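About Kerkico

Kerkico sorts, folds and packs clothing for resale shops, hire firms and household laundry services. We work from two sites, Bulum and Tidum, with 40 staff between them. Bulum takes mixed garments from resale clients. Tidum handles hire stock and runs the packing line. Both sites are closed on Sunday.

The company began as a manual folding contractor. Every garment was checked, folded and bagged at a bench by one person, who also wrote the label. That method copes with almost anything, but it puts the same load on the same shoulders and wrists all day. Our automation programme, known internally as Tijani, deals with the parts of the job that repeat: lifting a garment by its edge, laying it flat, turning in the sleeves, and passing the folded piece to the bagger.

How the work is divided

The Tidum line has 8 folding stations. At each one, a two-fingered gripper does the lifting and turning while an operator looks after the queue, clears faults and rejects garments the station should not attempt. Sequined pieces, anything with a long loose fringe, and garments with open hooks still go to the manual benches. The list of exclusions is kept at the line and is revised by the operators.

Movements are taught by hand. A trainer holds a gripper of the same pattern as the one on the station and carries out the task, and the recording is used to set up the station's own motion. Teaching is done on ordinary household surfaces as well as at the benches. A plain white bench tells the system very little about a soft bed, a patterned sheet or a garment whose colour is close to what lies under it. Knitwear takes up most of the teaching hours, as it stretches when held by one point and has to be gripped near a seam.
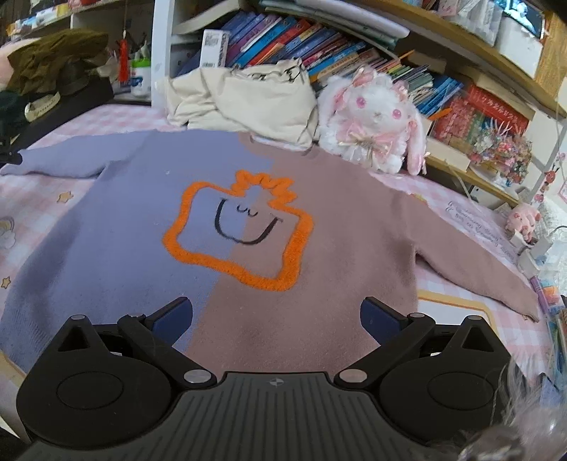
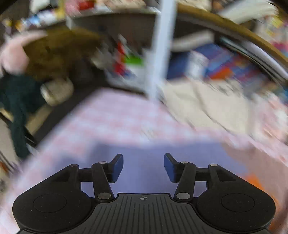
Hand-held gripper, two-colour knit, checkered sheet.

The current garment library holds 228 taught sequences. Each is tied to a garment class and a size range, and each carries the initials of the trainer who recorded it. A sequence is withdrawn when the fault rate on its class rises above the limit set for the line, and it is then taught again from the start. We do not patch old sequences. Patching was tried in the first year and made faults harder to trace.

What has changed for staff

Bench folding was once the whole job for most people here. Line staff now rotate between station operation, inspection, manual folding and teaching, changing post every 2 hours. Rotation is fixed on the rota and is not left to the shift lead's discretion.

Pirjo Riihimäki manages the Tidum line and is responsible for the station settings. Morenike Usman leads teaching at both sites. She folded at the Bulum benches before the programme started, and trainers are still recruited from the benches first. Speed is not a requirement for the post. A trainer needs a steady, even movement and a good eye for how a fabric will drop.

Some of the change has been less welcome. The stations are louder than the benches, and staff at Tidum asked for the inspection tables to be moved to the far wall — this was done in January. Operators also reported that waiting on a station was more tiring than folding. Each operator now looks after a pair of stations, with a light for each at eye level.

Pay grades were revised when the posts were combined. Inspection and teaching are paid at the same grade, and time spent on teaching counts towards progression in the same way as line hours.

Working with us

New clients are asked to send a mixed sample of stock before we quote. The sample is folded both on a station and by hand, and the quotation states which garment classes will go by which route. Site visits to Tidum can be booked through the office.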